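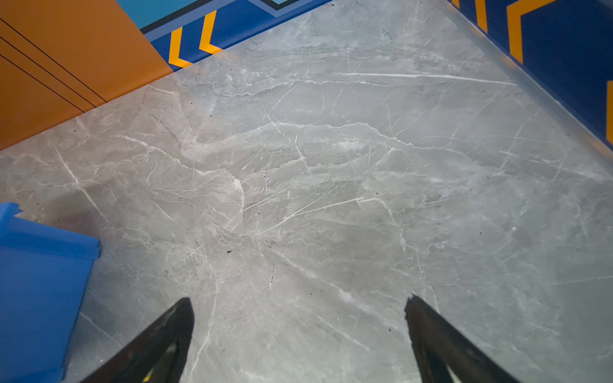 Chin-lung Wei wrote to say that the hard water post had the descaling interval wrong, and that a boiler in a two-person household in Jarelthorpe should not need citric acid every month unless the thermostat is set too high. The point is fair. I went back through my notes and the setting is the problem.

Reading time: 2 minutes

The heater is a Drustholm under-sink unit with a mechanical dial. The dial is marked with dots and no temperatures, and I had it on the fourth dot. With a probe thermometer at the tap the fourth dot gives 158 °F. The second dot gives 131 °F. Calcium carbonate gets less soluble as water heats up, so most of the scale forms on the element and the tank wall next to it, where the water is hottest. Dropping two dots should slow that down considerably.

I did not go lower than the second dot. Stored warm water below 120 °F or so is a place where Legionella can grow, and a small tank that sits unused over a weekend is the sort of tank people get warned about. I would take some scale over that.

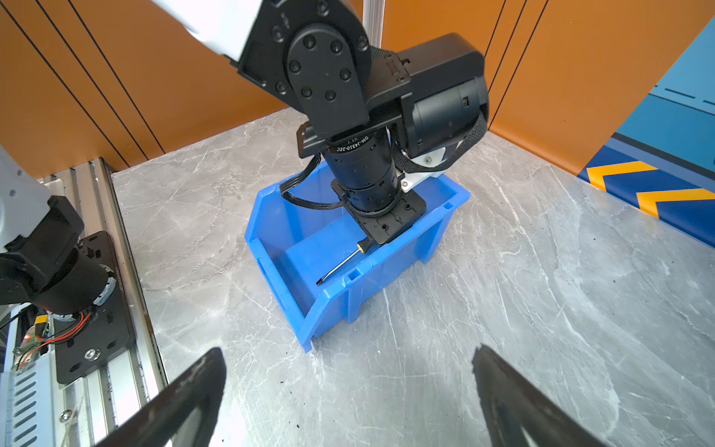 The procedure has changed a little from the April version. Switch off at the breaker and wait until the tap runs cool. Close the cold inlet, open the hot tap to release pressure, then drain from the lower port into a bucket. The cover plate has four screws and the gasket sticks, so work the plate loose evenly. Pull the element straight out. Mine had a gray crust on the lower bend and very little on the straight section.

I soak the element in citric acid solution, one heaped tablespoon per quart of warm water, for 90 minutes. Vinegar does the same job more slowly and the kitchen smells of it until the next day. Keep the electrical terminals out of the liquid. Rinse, dry the terminals, check the gasket for cracks, and refit. Fill the tank completely before restoring power. An element switched on in air will burn out in seconds.

Check the anode rod while the tank is open. The Feng replacement rod, part 2064, has the right thread but is slightly longer than the original. It clears the tank wall on my unit. Measure first on yours.

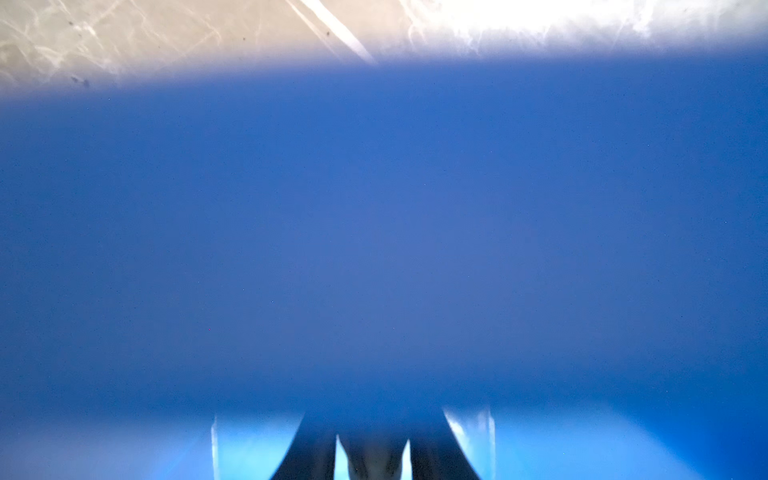
As for softening the supply, I looked at a Prarport cartridge that fits ahead of the inlet. It swaps calcium for sodium and has to be regenerated with salt, and the one sink would use up the cartridge faster than I want to deal with it. A whole-house softener would make more sense, but the riser here is shared and I can't cut into it.

The next inspection goes in the log without a descale planned. If the lower bend is clean I'll extend the interval again. If it isn't, the dial theory is wrong and Chin-lung gets another email.

Recent posts
Hard water and the under-sink heater
Replacing a tap cartridge without the special tool
Gasket sizes I have measured so far
Why the cold tap runs warm in summer

Contact | Copyright, all posts | Back to top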